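Qui sommes-nous
Accueil > L'institut > Missions et règles de bonne pratique

L'institut Zistano forme des techniciens et des responsables d'exploitation à la conduite de robots humanoïdes dans les lieux de vie : logements, résidences hôtelières, foyers d'hébergement. Il délivre un enseignement initial en 2 ans et des sessions de perfectionnement ouvertes aux salariés des entreprises partenaires. Son siège et ses ateliers sont réunis sur le site de Costello, où chaque promotion dispose de chambres d'exercice meublées.

L'établissement est dirigé par Youssra Hamdy. La direction pédagogique est confiée à Niilo Väisänen et le pôle Règles et conformité à Gintarė Bite, qui assure également la relation avec les services juridiques des entreprises d'accueil.

Notre référentiel

Tout exercice conduit à l'institut relève du référentiel Pretov, document interne remis à chaque élève lors de son inscription et révisé chaque année en avril. Il complète les obligations légales et les notices des constructeurs, sans s'y substituer. En cas de divergence entre deux prescriptions, la plus stricte s'applique.

Le référentiel traite en premier lieu de la présence humaine. Aucune personne ne se tient à portée des bras lorsque les actionneurs sont sous tension. L'opérateur garde l'arrêt d'urgence en main pendant toute la durée de l'exercice et ne peut le confier à un tiers qu'après l'avoir annoncé à voix haute et obtenu confirmation.

Il fixe ensuite les conditions du travail en chambre. Le sol est dégagé entre la position de départ et le meuble concerné. Le linge est manipulé à vitesse réduite, les étoffes pouvant se prendre dans les articulations des doigts. Les câbles qui longent les avant-bras font l'objet d'un contrôle visuel avant chaque mise sous tension, puis à chaque changement d'opérateur. Toute approche d'une paroi vitrée s'effectue à l'allure la plus basse prévue par le constructeur.

Un chapitre distinct concerne la vie privée. Les enregistrements réalisés au cours des exercices ne comportent ni effets personnels identifiables ni correspondance. Lorsqu'une formation se déroule chez un partenaire, l'accord écrit de l'occupant est recueilli avant l'entrée dans les lieux et peut être retiré à tout moment, y compris après l'intervention.

Habilitation des opérateurs

L'habilitation comporte 3 niveaux : observation, conduite assistée, conduite autonome. Le passage au dernier niveau suppose 200 heures de pratique consignées au livret et un entretien avec deux formateurs, dont l'un n'a pas encadré le candidat. Les épreuves sont organisées par Wellington Rangel, responsable des ateliers.

Tout incident, même sans dommage, est déclaré le jour même sur le registre du site. Une déclaration faite de bonne foi n'entraîne aucune sanction scolaire. L'omission volontaire, en revanche, conduit à la suspension de l'habilitation.

Partenariats et vie de l'établissement

L'institut accueille 300 stagiaires par an, en formation initiale et continue. La société Brosent, exploitante de résidences, reçoit nos élèves de seconde année et participe à la relecture du référentiel. Daranee Srisuk coordonne les périodes en entreprise ; les conventions doivent lui parvenir signées avant le début du stage.

Le référentiel en vigueur peut être consulté au secrétariat, sur demande écrite. Les ateliers se visitent sur rendez-vous, à partir de 14 heures, en chaussures fermées.
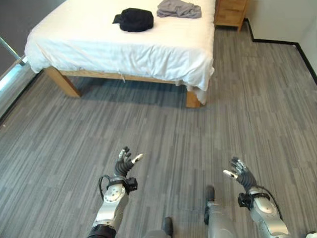
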